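Stories > Short fiction > The Last Ferry to Nudcombe
2 min read

I came to Nudcombe on the last ferry, with 60 coins and my grandmother's key. The house was colder than the boat. In Altono they told me she had kept a place for me at supper every evening in January, and I did not believe them.

The neighbour lit the stove and went away without a question. I listened to the sea. Then I went into the kitchen to look for bread.

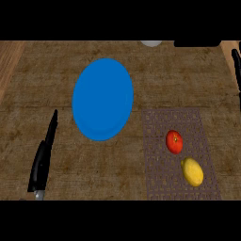
The blue plate on the table.

I sat down before it in my wet coat. There were 700 letters I could have written to her - I wrote two. Outside, the ferry called once and turned back to Altono.

Related stories
The Salt Road to Roltudum
A Winter Coat for Lo
100 Steps Down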